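Looking after the two-arm cell at Clitimdale
16 November 2023

The following is a record of how the bun cell is maintained, set down for colleagues at Plavutside who will take over a similar machine in February.

Most of the work concerns the fingers. Before each session both pairs are wiped and closed on the Siddiqui gauge, and the reading is entered in the log – entry 640 was made this morning. A finger that closes unevenly will still hold the rim of a glass lid, but it will mark a bun.

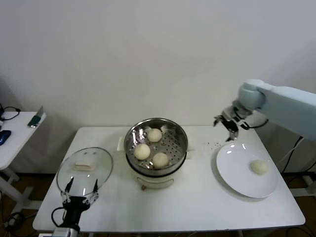

Cables come next. Each wrist cable needs enough slack for the full turn of the joint, and no more. Chaminda Wanigasekara replaced one at cycle 1559 after the sheath had worn through at the clamp, and the clamps are now checked every 61 cycles. The old cable was sent to Dravalari for inspection.

The position of the plate is taught again whenever the table has been moved. The arm is brought over the plate at low speed with its fingers open, and the height is saved only when three passes agree.
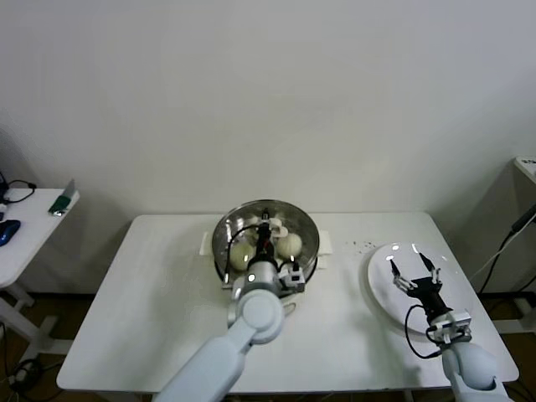

Crumbs should be brushed away at the end of the session, with both arms parked and the power off. The eight bolts at each arm base are tightened monthly. I would ask that any change to the stored positions be signed for – two were altered last winter without a note, and the fault took a full afternoon to find.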